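Teaching two robot arms to share, one pass at a time
Local news | August

I went over to Starnholm expecting to watch robots. What I mostly watched was a woman in socks moving her elbows very slowly.

The woman was Jurgita Ramanauskas, and the elbows were running a pair of robot arms at the Grurura workshop, up the stairs behind the old Kiden paint store (go past the bike racks, the front door sticks). Grurura is a small outfit, six people, and they've spent the summer teaching their arms to pick things up off a table, pass them from one hand to the other and put them down someplace sensible. They let me hang around for an afternoon, and then they let me have a turn, and I'm still a little embarrassed about the turn.

I had assumed somebody sat down and typed all this. Move left, close fingers, move right. There is plenty of typing at Grurura, but the part I came for works more like showing a kid how to tie a shoe. Jurgita holds two small handles on jointed stalks, one per hand, and the arms on the table copy whatever her hands do. Lift your wrist and the robot lifts its wrist. Squeeze and the fingers close. The computer keeps a record of every bit of it, both what the joints did and what the cameras saw, and after enough of these recordings the software gets to try the job with nobody on the handles.

"Enough" is a word people argue about over there. For the job I saw, called the pass, they had 121 good recordings when I walked in and wanted 387 before the next round of training. I asked why 387 and Jurgita said that was how many would fit on the drive after Charalambos cleaned it up, and Charalambos Drakos, from across the room, said that wasn't true, and then sort of admitted it was.

The pass sounds like nothing. One arm takes an item, the two grippers come together over the middle of the table, the second one takes hold, the first one lets go. You and I do it forty times a day with a coffee cup and a car key. But there's a moment when both grippers have the thing at once, and if they don't agree about where it is, they pull, and it pops out and goes skating across the cloth. Let go too early and it drops. I saw both happen within my first ten minutes, and Jurgita just said "nope" very calmly, tapped a pedal to throw that one out, and started over.

What surprised me was how slow she was. I figured a person who'd done this all summer would be quick at it! She told me she used to be, and the arms learned her bad habits. She had a way of flicking her right wrist at the end of a pass, a little flourish, and when they let the software have a go by itself, there was the flourish, right on schedule, flinging things at the wall. So now she goes slow and boring on purpose. She also changes things between tries, turning an item around or sliding it over a few inches, so the arms don't learn one single spot on the table and fall apart when lunch gets put down somewhere else.

The stuff on the table is whatever was in the kitchen and the drawers, more or less. Candy bar wrapper, roll of tape, bottles, boxes. They tried wooden blocks first, Charalambos told me, and the arms got very good at wooden blocks. The flowered cloth came later too. He bought it himself and he's proud of it, and he told me the price twice.

I watched for a good while from a stool off to one side, and I'd recommend it, if you ever get the chance. You stop looking at the person pretty fast. The arms have a kind of body language, they dither, they overshoot and come back, and you find yourself leaning in your seat to help them.

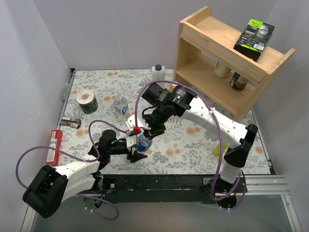 The pass, halfway: both grippers come together on a blue item in the middle of the table.

Then it was my turn. Jurgita put the handles in my hands and told me to breathe out before I squeezed. The handles are lighter than I'd expected, and the arms follow you so closely that you forget they're over there and you're over here, until you reach for something and find out your idea of "close" is off by the width of a bottle. My left hand was fine. My right hand had no idea what my left hand was up to. I knocked the same item over, picked it up, squeezed it sideways, lost it, and apologized to it out loud.

I got 27 minutes on the handles and made one recording they kept. One! Charalambos played it back for me and said it was "usable," and I have been telling people that ever since. Somewhere in that pile there's now a pass with my hesitation in it, and if a robot ever hands you something and stops for a second to think, you know who to blame.

Before I left they switched over and let the arms try without anybody holding on. This was with the software from the last round, so none of my work was in it (probably for the best). It made the pass, then missed one, then made it again with a long wait in the middle that had all of us holding our breath. Jurgita wrote down the misses in a paper notebook. She says the misses tell her what to show it next, and the one I saw was the first arm letting go a hair early, so the following morning was going to be a whole lot of not letting go early.

As for what it's for, the first real customer is down the street. Bite, the lunch counter, wants help packing the little side items into bags in the back, the ones that get passed hand to hand along a shelf all morning. The owners there told me they're not in any hurry and they'd like to see it work on napkins before they trust it with pickles. Grurura hopes to take a pair of arms over for a trial once the recordings are done, and they'll have to do a fresh batch on site, with Bite's own staff on the handles, because the counter is a different height and the light comes from the other side.

They're also looking for more hands in the meantime. Over a dozen visitors have had a go this month, and Jurgita says she'd take more, left-handed people especially. You don't need to know anything about robots. Afternoons are best, after two o'clock, and you'll want to take your shoes off, as the pedal is touchy. Knock hard, they play the radio.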